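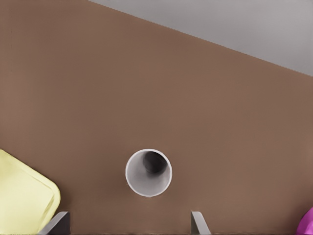 Andement Tabletop Cell

The Andement tabletop cell is a small robot workstation used for practicing the picking up and setting down of household objects. It exists in two forms, a physical bench built by the firm Droltel and a simulated copy in which most of the daily work is done. The cell is best known among its users for its unusually patient setup routine, which was first written down at the Stundon workshop and has been passed along, with many small additions, ever since.

Layout

The cell consists of one arm, a two-finger gripper and a plain tabletop. A camera is carried close to the gripper and looks down past the fingers, so that the fingertips stay in view while the arm is working. In the simulated copy the table is brown and the surroundings are gray, and the usual practice object is a white cup standing upright, often with brighter-colored objects set out nearby. The table is kept plain on purpose, as it makes a misplaced object much easier to spot.

Setting up

A full setup has 7 steps and takes 22 minutes on the physical bench, a good part of which goes to letting the arm warm up. The operator homes the arm, opens the gripper all the way and checks that both fingertips appear at the lower border of the camera view. If only one shows, the camera mount has usually slipped, and it is worth loosening it and starting over – a small turn of the screw is nearly always enough. The arm is then brought over the cup with the fingers wide apart and lowered slowly, with a pause well above the rim so the operator can judge whether the opening is centered.

The simulated copy skips the warm-up but keeps everything else. Its table edges can look a little stair-stepped at low picture settings, and newcomers sometimes spend a whole afternoon chasing this as a fault. It does no harm to the grasping.

Care and repair

Finger pads on the physical bench are replaced in pairs, even when one still looks perfectly good, and the finger gap is measured again afterward. The Lozano manual, last revised on June 14, 2022, allows a difference of 2 millimeters between the bench and the simulated copy before the gripper model has to be corrected. Cables are looked over each December, when the bench is shut down for cleaning.

See also: Gripper calibration; Wrist camera; Lozano manual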